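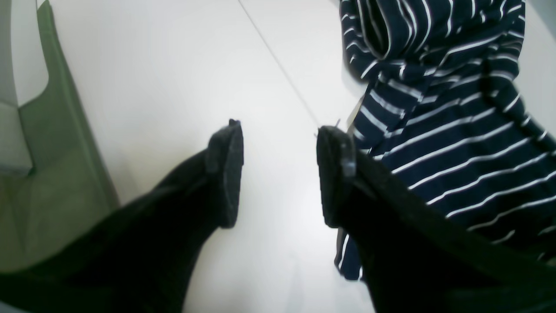
Navy and white stripes on a white surface.

Trerno is a small international radio and television service that broadcasts in English and in one regional language, and I have followed it from abroad for long enough to have seen three changes of its opening theme. It is seldom discussed outside the places it serves. The following notes concern its decision to close its shortwave transmissions and to move its evening news program to satellite and online distribution only. They are the notes of a listener. I have never been employed by the service or by any other broadcaster.

The announcement was read at the end of the late bulletin in January and was repeated on the service's website the next morning. It stated that the transmitter site at Gruvero would cease operation, that the studio at Adeleke would be retained, and that all programming would remain available by satellite and on the internet. A printed schedule would no longer be mailed. The text was 30 lines long, and the closure itself occupied two of them.

For readers who do not follow international broadcasting, some background may be useful. The service began with a single half-hour program in English. The regional language was added later, first as a summary of the news and afterward as a full evening of talk, music and readers' letters. Television came last, with a morning magazine program that was recorded the night before and a news bulletin that was presented live. The radio side was always the smaller department, but it had the more regular audience. At the time of the announcement the service gave the number of its registered correspondents as 2680, meaning listeners who had written in with a reception report and received a card in return. I am one of them. My card shows the old mast at Gruvero in green ink, with the frequency filled in by hand - incorrectly, as it happens.

The reasons given for the closure were cost and age. The main transmitter had been in service for 30 years, and the reserve unit had been used for parts. I do not dispute either point. A transmitter of that kind requires staff on site at all hours, and the electricity alone must take a considerable share of a modest budget. It is also true that most of the audience in the larger cities had moved to the online stream well before the change.

My concern is with the audience that had not. The regional language program was heard in the hill districts, where the mobile signal is weak and a satellite dish is a serious purchase. A household there could follow the 20-minute bulletin on a battery receiver. The announcement described the new arrangement as an improvement in access, and for a listener in my position it is one. The stream is clear, the archive goes back five years, and I no longer have to sit beside the kitchen window with a length of wire. I would still have preferred the service to say plainly who would lose by it.

There was a short consultation. Letters were accepted by mail and by electronic form, and a summary was published under the title "Grevum," which is the name of the service's quarterly bulletin. The summary grouped the replies by subject and did not print any of them in full. I wrote twice. The first letter asked whether a local FM relay had been considered for the hill districts. The second asked whether the first had arrived.

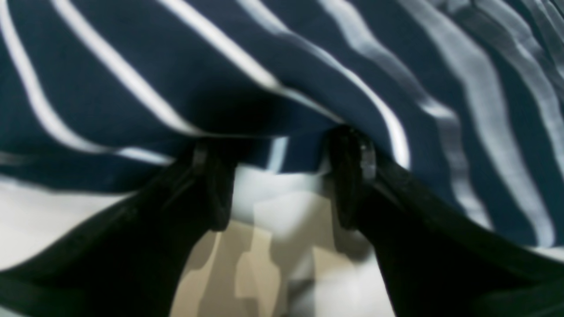 Imad Saab wrote in reply to an earlier version of these notes that the question of relays had been raised inside the service well before the closure, and that the difficulty was one of licensing. A foreign service may not hold an FM frequency in that country in its own name, he explained, and must lease time from a domestic station. Two stations were approached. One asked for the right to drop items from the news, and the other had no coverage beyond the coast. He added that the evening program was being offered to community stations free of charge, as a recorded file, and that in his opinion this would reach more villages than shortwave had in its final years.

I am grateful for the correction and have amended my remarks on the consultation accordingly. The recorded file is a reasonable measure, although it does change the nature of the program. A bulletin heard the following morning cannot carry a flood warning, and the letters segment depended on people knowing that everyone else was listening at the same hour.

The television schedule is unaffected for the present. The morning magazine continues in its usual place, and the live bulletin has been extended by 5 minutes to include a weather report for the hill districts - a sensible addition, provided that it can be received there. The quarterly bulletin will appear in electronic form only. Readers who still hold printed schedules from the Gruvero years, particularly those issued for the winter season, are invited to write to me through the contact page, as my own set lacks several.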